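**Wanted: two part-time shop assistants, Plindell**

We are a small greengrocer's with a bread shelf, a cheese counter and a freezer that hums in a way customers remark on. Two of our Saturday people have gone off to university, both to study something with "policy" in the title, and we need replacing hands from June.

Fourteen hours a week each, split over three shifts. Earlies start at 6.30, when the Van Loon lorry arrives and blocks the road for everyone else. Lates finish at 7 in the evening, or whenever Mr Siebe Van Wijk has finished choosing his pear.

**What you'd be doing**

- Unloading, with the trolley that steers left
- Putting fruit and veg out, and taking it in again
- Serving, weighing, and knowing a swede from a turnip (opinions differ by region, and you will hear all of them)
- Making up the delivery orders
- Sweeping, more often than you would think possible

The delivery orders are the part people underestimate. We do them by hand from a printed list, and the list is whatever the customer typed. "One banana" means one banana. "Nice ones" means you'll be ringing somebody.
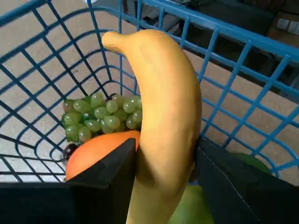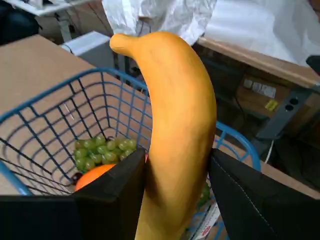

*One banana, blue basket.*

**Who we're after**

You needn't have worked in a shop before. You do need to be able to lift a sack of potatoes without making a speech, add up when the till sulks, and be civil to a man returning half a melon. A head for names helps. Femke Jansen has been here longest and can recite most of the village along with their allergies, but we don't expect that of you in the first month.

You must be 16 or over. There's no upper limit, and the best assistant we ever had started after she'd retired from the bus company and left only when her knees gave notice.

If you describe yourself as a perfectionist, please consider how you feel about leeks.

**What you get**

The hourly rate is on the card in the window and goes up after your first three months. Paid holiday, a staff discount, and first pick of the bruised box at closing. An apron is provided. It is green and suits no one. Tea is free, and biscuits are subject to availability, which mostly means subject to Femke.

The shop is on two floors and the stairs to the stockroom are steep. If that's a difficulty, tell us and we'll sort the shifts so you stay downstairs.

**How to apply**

Drop a note in at the counter or put it through the door, marked for Eirlys Nicholas. One page will do. Tell us when you can work, when you definitely can't, and what you'd do with 14 kilos of courgettes on the last day of a heatwave. We have asked this before and are still hoping for a new answer.

Everyone who writes will hear back, and anyone we'd like to meet will be asked in for a paid two-hour trial. Bring flat shoes.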